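Drundisthorpe open day recordings: README

Last edited 06/03/2025. Read this before unpacking anything, esp. the bit on naming.

What it is

Wrist camera recordings from the Setow arm, made while visitors were in. Block tasks on the white board, mostly. Visitors picked the task from a card, one of us started the arm, they watched. A few got to drive it themselves with the hand controller. Those are in a separate folder (see Layout) and are much messier.

37 sessions kept. Up to 10 attempts per session, fewer where the visitor got bored or the next group was already at the door. Everything from the morning warm-up is out.

Who did what

Vasanthi Weerasinghe ran the arm and wrote the task cards. Hala Hajji looked after visitors and the sign-in sheet (not included, don't ask). Labels by Mahmoud Nasr, second pass by Bouchra Bouzid. Packing, checksums and this file: Hazem El Ouafi.

Layout

auto/ - arm running on its own
driven/ - visitor on the hand controller
cards/ - task cards as printed, plus the corrected card 4
labels.csv - one line per attempt
notes.txt - typed up from Vasanthi's notebook, spelling as found

Session folders are numbered in the order people came in. There is a gap where we stopped for lunch and someone restarted the counter at 40. Left as is, renumbering would break labels.csv.

Setup on the table

White board on the dark tabletop, blocks on the board, other bits kept round the outside so the background isn't bare. Camera looks out past the fingers, so they are in view low down in the middle. Don't crop them off, the labels use the fingertips as a reference.
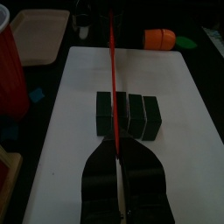
Hazem El Ouafi

Row of four green blocks, just ahead of the fingertips. Row tasks are the ones people asked for most and also the ones with the most arguments over labels. The blocks touch or nearly touch, so "which one is it going for" is a judgement call. Mahmoud went by the nearest block to the fingertips. Bouchra went by the card. Where they differ both are in labels.csv, columns target_a and target_b. Pick one and say which you picked.

Loose items off the board (red cup, toy carrot, beige tray etc) are not targets in row tasks. They are targets in card 6 only.

Known problems

- Dim. The lights at the visitor end were off for the talk next door and stayed off longer than planned. Backgrounds go very dark. We have not brightened anything.
- Card 4 said "left" where it meant "right". Fixed after the first group. Affected attempts have card_error = 1.
- Clock on the recording machine was an hour out. Times are fine within a session, don't compare them with notes.txt.
- driven/ has long pauses where people were being shown the controls. Not trimmed.
- No sound. Never recorded, so not a fault in your copy.

Image size etc

Stills are pulled out at 1000 per session, evenly spaced, wich means short sessions have a lot of near duplicates. Thin them out before training.

Using it

Fine for teaching and for internal tests at Kettani and Mernard. Ask Vasanthi before passing it on. Please don't use driven/ to score anybody, they were visitors having a go.

To do

Second pass on card 6 labels. Check the checksums again after the move to the new disk. October open day will get its own README, same layout hopefuly, do not merge the two.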